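Start | Anleitungen | Simulation | Werkstatt | Forum

Wenn der Greifer nicht loslässt: Fehlersuche bei Ablageaufgaben in Skivlow

4. Januar 2018, von der Redaktion Skenosside
3 Kommentare | 828-mal geteilt

Irgendwann klebt jedem mal etwas am Greifer. Die Finger bekommen den Befehl zum Öffnen, das Protokoll meldet brav Erfolg, und der Gegenstand schwebt weiter mit, als hätte er einen Mietvertrag. Bei uns passierte das in der Badezimmerszene, Aufgabe: Objekt auf dem Spülkasten abstellen. Zwei Abende habe ich an der Reibung gedreht. Die Reibung konnte nichts dafür.

Zuerst die Simulation anhalten, solange der Arm über der Ablage steht. Bitte nicht neu starten, sonst ist der Fehler weg und man selbst so klug wie vorher. Dann im Kontaktfenster nachsehen, ob zwischen Finger und Objekt noch eine feste Verbindung eingetragen ist. Skivlow legt sie beim Zugreifen an und löst sie erst, wenn die Kontaktkraft unter den Schwellwert fällt.
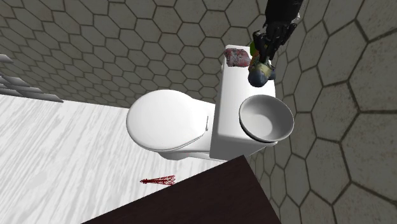

Jafarzadeh schreibt dazu, bei ihm habe der Schwellwert ab Werk auf null gestanden, und unter null falle eine Kraft nun einmal selten. Er habe ihn von Hand gesetzt und seither Ruhe, abgesehen von den übrigen Fehlern.

Dem ist wenig hinzuzufügen. Also Schwellwert eintragen, speichern und die Verbindung einmal von Hand lösen. Fällt das Objekt, war es das. Fällt es durch den Spülkasten hindurch, fehlt dort der Kollisionskörper, und man darf sich auf einen zweiten Abend freuen.

Bleibt es hängen, hilft ein Blick auf die Schrittzahl. Unsere Episoden brechen nach 1000 Schritten ab, der Befehl zum Öffnen kam in einem Lauf aber erst bei Schritt 1538. Das Protokoll hat ihn trotzdem als erledigt verbucht. Die Grenze steht in der Szenendatei, weit unten, hinter den Lichtquellen.

Wer das Ganze später auf einen echten Arm überträgt, prüft das Loslassen vorher mit etwas Unzerbrechlichem und hält die Hand am Notaus.

Zurück | Weiter | Nach oben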